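Chapter 6
Learning from Corrections

I spent most of my first year in this field collecting perfect demonstrations. I would sit down, drive the arms through a task, and throw away any run where I fumbled. By spring I had 200 clean runs of one tabletop task and a policy that fell apart the first time the tool ended up a finger's width from where it expected. It had never seen a mistake, so it had no idea what to do after making one.

This chapter is about the fix, or at least the fix I like best. We let the policy run, watch it, take over when it starts to drift, and then train on what the person did during the takeover. The literature has several names for this family of methods. I'll just call them correction methods, and I'll use the word "takeover" for the moment control passes from the policy to the person. 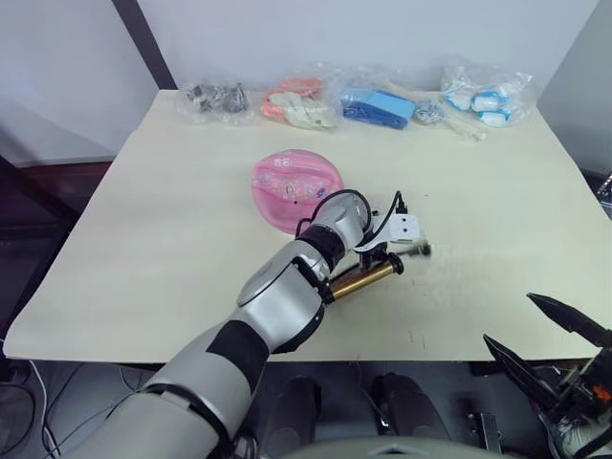

Corrections are worth more per minute than demonstrations, and the reason is where they come from. A demonstration starts wherever the person chooses. A correction starts wherever the policy got itself into trouble, and those are exactly the states you're short on. Think about a two-armed setup with a brass-colored cylindrical tool at the left wrist, angled down toward a pale tabletop, and a row of clear bags along the back wall. There's a lot going on in that view, and only a small part of it matters to the next motion. If all your data has the tool arriving at the same angle, the policy is free to lean on anything that happens to line up with that angle – a bag, a dish, the edge of the table. Corrections break up those lazy habits, because the person keeps ending up in awkward poses and has to work out of them.

Now, a warning from experience. When Cadi Voyle and I first tried this on the Neria tasks, we labeled every step of every takeover as good data and got a policy that was worse than the one we started with! We stared at the training curves for days. Signe Kárason finally asked what the person was doing in the first moments after grabbing the controls. Mostly, she was hesitating (well, I was). The arm would hang there while I figured out what had gone wrong, and the policy dutifully learned to hang there too.

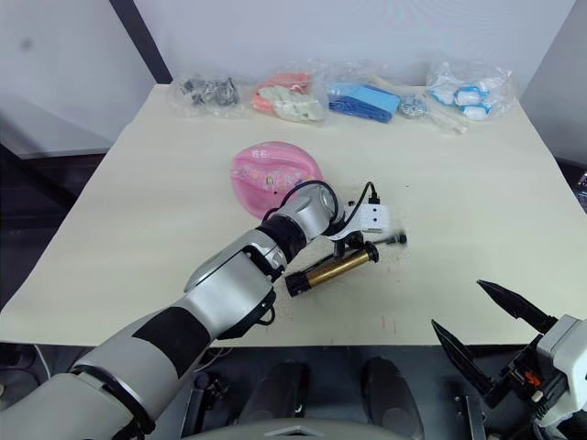
So we started trimming. We dropped the first 2 seconds of each takeover and kept the rest, and we also marked the stretch just before the takeover as something to avoid. With 892 corrections treated that way, the new policy finally beat the old one on the starts we had held back. It's a crude rule, and Section 6.3 replaces it with a better one that looks at how fast the person's hand is moving. But I'd still try the crude rule first. It takes almost no code, and if it doesn't help at all, something else is probably broken.

One more thing before the math. People differ a lot in when they step in. Souad El Sherbiny waits until a failure is nearly certain; I jump in the moment I feel nervous. Neither habit is wrong, but if you pool our data without recording who was driving, you'll have a hard time making sense of the results. Write it down from day one.

You'll need the loss function from Chapter 4, so flip back if it's gone fuzzy.

Related chapters and notes
Chapter 4: Imitation as Supervised Learning
Chapter 5: When the Data Runs Out
Chapter 7: Sharing Control Between Person and Policy
Lab note: Setting up takeover logging in Vendar
Problem set 6, with hints by Steinar Dalsgaard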